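美術史基礎演習 課題プロジェクト報告書

白い地面をどう描くか
スヴェレ・ヘドルンドのスクルケッティ滞在期における雪面表現

担当:ヌルハン・ドゥマン、ケレチ・オイェウォレ
指導:リゴベルト・セルバンテス

1. テーマと動機

この報告書では、風景画家スヴェレ・ヘドルンドがスクルケッティ高原に滞在した時期の雪景色を扱う。ヘドルンドは港や河口の絵で知られ、展覧会に出る作品の多くもそちらである。高原で描かれた雪の絵は数が少なく、画集でも巻末にまとめて小さく載ることが多い。

私たちが関心をもったのは、前期の授業で「冬の牧柵」という小品の図版を見たときである。画面の下三分の二が雪で、そこには木も人も家もない。それでも地面が手前から奥へ続き、ゆるく起伏していることがわかる。どの部分がそう見せているのかを授業中に話し合ったが、答えが出なかった。青い影のせいだという意見と、筆の向きのせいだという意見に分かれた。そこでこの点をプロジェクトの課題とした。

問いは次のように立てた。ヘドルンドは雪面の起伏を示すとき、影の色、明るさの差、筆の跡、輪郭のうちどれを主に使っているか。また、その使い方は滞在の前半と後半で変わるか。

2. 作家と滞在の背景

ヘドルンドは海辺の町に生まれ、若いころは港の絵を専門にする工房で働いた。工房では水面の描き方に型があり、暗い地塗りの上に明るい横線を重ねていく。水は必ず空より暗くする、というのが親方の教えだったと、後年の手紙に書いている。

スクルケッティに移ったのは画家として独立したあとである。転地療養のためとする説明が古い伝記にあるが、スルドゥ文庫に残る手紙には病気の話が出てこない。宿代が安いこと、冬でも昼過ぎまで戸外で描けることが繰り返し書かれている。どちらが正しいのかは今回の調査ではわからなかった。

最初の冬の手紙には、思うように描けないという訴えが多い。「ここでは地面が空より明るい。私の習ったことはすべて逆さまになった」という一文はよく引用される。港の絵では空が一番明るく、その光を水が受ける。曇った日の雪原ではその関係が反対になり、地塗りの暗さも邪魔になる。工房の手順をそのまま使うと、雪が灰色の泥のように見えたらしい。

滞在は二度の冬にわたった。以下では最初の冬を前半、次の冬を後半と呼ぶ。あいだの夏は海辺に戻っており、高原で描いた作品はない。

3. 資料と方法

チェルクベルク市立美術館の所蔵目録には、ヘドルンドの油彩、水彩、素描が合わせて933点載っている。このうち滞在期の雪景色と認められているものは90点を超えるが、油彩は少なく、大半は鉛筆か水彩の小さな習作である。

私たちは9月に美術館の閲覧室を訪ね、油彩と、油彩に直接関係する習作を実物で見た。時間の都合で実物を出してもらえなかったものは、館の高精細画像で補った。画像だけで判断したものについては、色の記述を控えめにしている。照明や画面の設定で白の見え方が大きく変わるためである。

作品ごとに調査票を作り、次の項目を記録した。光の方向、空と雪面のどちらが明るいか、影に使われた色、筆の向き、線による区切りの有無、下地の色が見えるかどうか。記入は二人が別々に行い、食い違ったところは作品の前に戻って確かめた。食い違いが最も多かったのは影の色で、一方が「灰」と書き、もう一方が「青灰」と書くことが何度もあった。途中から色見本の紙を横に置くことにした。

手紙については、スルドゥ文庫の翻刻を使った。整理番号3937の綴りに、高原から弟子に送った手紙がまとまっている。原文の読みにくい箇所は、文庫で整理を担当しているトライアン・ルング氏に教えていただいた。

4. 前半の作品

前半の油彩では、影の色に頼る傾向がはっきりしている。「宿の裏手」では、建物の影が強い青で雪の上に落ち、その青の縁が地面の傾きに沿って曲がる。見る人は影の曲がり方から地面の形を読み取ることになる。晴れた日の夕方を選んだ絵が多いのも、影が長く伸びるからだろう。

この方法の弱点は、影を落とすものがない場所では使えないことである。「高原の道」の中央には何も立っていない雪面があり、そこだけ絵具が平らに塗られ、板を一枚置いたように見える。ヘドルンド自身も不満だったようで、同じ構図の水彩では、中央に実際にはなかったはずの杭の列を加えている。杭がなかったと考える根拠は、同じ場所を描いた鉛筆素描三枚のどれにも杭がないことである。

下地についても記録しておく。前半の早い時期の三作では、雪の端から褐色の下地がのぞいている。工房で使っていた暗い地塗りと同じ系統の色である。その後の作品では下地が明るい灰色に変わり、褐色は見えなくなる。変更の時期は、手紙で新しい画布を注文した時期とほぼ合う。注文先はブリルタリという画材商で、手紙には「白に近い灰で塗ったものを」とある。

5. 線による区切り

前半の終わりごろから、雪面に細い線が現れる。輪郭線と呼ぶには弱く、長さも短い。筆の先で引いたものと、乾きかけた絵具を柄の先で押してへこませたものがある。後者は図版ではほとんど見えず、閲覧室で斜めから光を当ててもらって初めて確認できた。

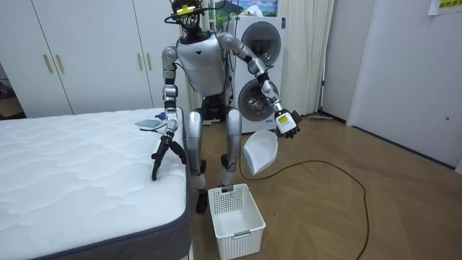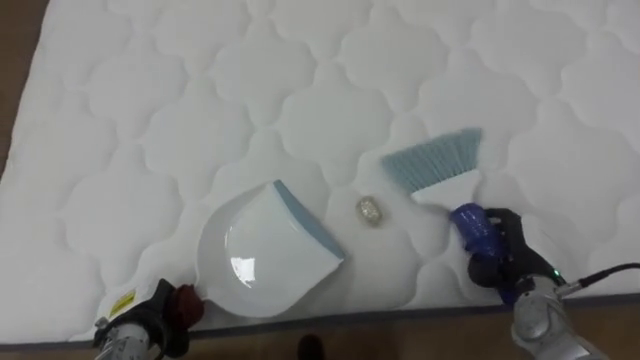 へこませた線が最も多く使われているのは、後半の油彩「吹きだまり」である。縦より横が長い画面いっぱいに雪の丸い盛り上がりが続き、空は上の端に細く残るだけになっている。盛り上がりの頂上と斜面はほとんど同じ白で塗られていて、調査票の「影の色」の欄には二人とも「なし、またはごく薄い灰」と記入した。形を分けているのは、盛り上がりどうしの境目にある沈んだ線である。写真の白いマットレスのキルティングを思い浮かべるとわかりやすい。布はどこも同じ白で、雲のような丸いふくらみが斜めに並び、沈んだ縫い目がその一つ一つを囲んでいる。ヘドルンドの場合は布の模様のように規則的ではなく、手前の盛り上がりは大きく、奥へ行くほど小さく低くなり、境目の線も奥では途切れがちになる。この大きさの変化が、影に代わって奥行きを示していると私たちは考えた。

手前の縁の扱いにも触れておく。「吹きだまり」では、画面の下のほうに青みのある灰色の帯が一本、左から右まで通っている。道の縁とする解説もあるが、対応する素描には「崖のへり」という書き込みがある。この帯があるために、白い面がどこで終わるのかがわかり、その上の白がいっそう明るく見える。帯を紙で隠して図版を見ると、雪面の手前側が急に近くなったように感じられた。これは感想の域を出ないが、同じ演習のほかの班の学生にも試してもらい、似た反応があった。

6. 後半の作品と曇天

後半になると、晴れた日の絵が減る。手紙にも曇りの日を待つという記述が出てくる。「日が差すと何もかも簡単になりすぎる」と弟子に書いているのは、前半の方法を意識した言葉だと思われる。

曇りの日の油彩では、空の色が雪より暗い。前半には晴れた空を雪とほぼ同じ明るさで描いた作品もあったが、後半ではこの関係が安定している。空は灰色に緑を少し混ぜた色で、横に長い筆で塗られる。雪のほうは短い筆で、盛り上がりの丸みに沿って向きを変える。空と雪で筆の長さを変えることは、港の絵には見られない。

「冬の牧柵」もこの時期の作品である。実物を見ると、授業で青い影だと思っていた部分は、影というより下地の灰色が透けているところだった。上の白が薄く、筆が通ったあとに下の色がすじになって残っている。すじの向きは地面の傾きに合わせてある。前期の議論でいえば、青い影という意見と筆の向きという意見は、同じ箇所を別の言い方で述べていたことになる。図版では印刷のために青みが強く出ていた。

なお、後半にも強い影を使った作品が一つある。「駅逓の朝」で、これは注文制作である。依頼主に宛てた下書きの手紙に、晴れた日の絵にするという約束が書かれている。画家の関心の変化を考えるときには、この作品を同じ列に並べないほうがよいと判断した。

7. 模写による確認

セルバンテス先生の助言で、小さな板に雪面の部分模写を作った。目的は、調査票に書いた手順で実際に似た効果が出るかを確かめることである。褐色の下地の板と、明るい灰色の下地の板を用意し、「吹きだまり」の右下の部分を同じ大きさで写した。

褐色の板では、白を三回重ねても地の色が沈まず、全体が黄ばんで見えた。厚く塗ると白くはなるが、表面が平らになり、境目の線を入れる前に乾いてしまう。灰色の板では一回目からおおよその明るさが出て、二回目の絵具がやわらかいうちに線を入れることができた。線を引く道具は、筆の柄、木のへら、竹串を試した。オリジナルの線の断面に近かったのは筆の柄である。竹串では線の両側に絵具が鋭く盛り上がり、光を当てると別の印象になる。

難しかったのは線を止める位置である。オイェウォレが最初に写した板では、境目の線がすべてつながり、石畳のように見えた。ドゥマンの板では線を切りすぎて、ただの傷のようになった。原作をもう一度見ると、線が切れるのは盛り上がりの高い側であり、谷になる側では必ずつながっている。それに合わせて描き直した板は、少なくとも雪には見えるようになった。

この作業には限界がある。使った絵具は現在の市販品で、乾く速さが当時のものと同じとは限らない。戸外で描くときの気温も再現していない。高原の手紙には絵具が固くなって困るという話が出てくるので、線の入れ方にも寒さの影響があった可能性がある。

8. 考察

調査の結果、前半は影の色、後半は線と筆の向きが主な手段になっている。変わり目は前半の冬の終わりで、下地の色を変えた時期のすぐあとにあたる。下地の変更が先にあり、それによって薄い塗りとへこませた線が可能になった、というのが私たちの見方である。

先行研究では、この変化を都市の展覧会で見た版画の影響として説明することが多い。あいだの夏に版画展を訪れたことは手紙で確かめられる。しかし、弱い線はその夏より前の作品にすでに出ている。版画を見たことで線の使い方が大胆になったとは言えるかもしれないが、きっかけは高原での制作のなかにあったと考えるほうが資料に合う。

ただし、制作順については美術館の目録に従っており、目録の順序そのものを疑う研究者もいる。とくに「高原の道」の油彩は署名の書体が後半のものに近い。もしこれが後半の作品であれば、変化は私たちが述べたほどはっきりしたものではなくなる。署名だけがあとから入れられた可能性もあり、今回は決められなかった。

9. 残った課題

水彩の習作は十分に扱えなかった。水彩では紙の白をそのまま雪に使うため、油彩とは条件が違う。紙を残す場所と油彩で白を薄く塗る場所が対応しているかどうかは、調べる価値がある。オイェウォレが卒業論文でこの点を続ける予定である。

もう一つは、海辺に戻ったあとの作品である。晩年の港の絵に、波の境目を柄の先でへこませたものが一枚ある。高原で身につけた方法を水面に使ったのだとすれば興味深いが、所蔵先が遠く、画像も小さいものしか手に入らなかった。

分担
調査票の作成、油彩の調査、第4章から第6章の執筆:ドゥマン
手紙の確認、模写板の準備、第2章、第7章、第9章の執筆:オイェウォレ
その他の章は共同で書いた。

参考にした資料
チェルクベルク市立美術館『ヘドルンド所蔵目録』油彩・素描編
スルドゥ文庫所蔵、ヘドルンド書簡翻刻(整理番号3937)
演習配布資料「地塗りと白」

謝辞
閲覧室で斜光の照明を用意してくださった美術館の皆様、翻刻について何度も質問に答えてくださったルング氏にお礼を申し上げます。模写板は学科の実習室に置いてありますので、見たい方はドゥマンまで声をかけてください。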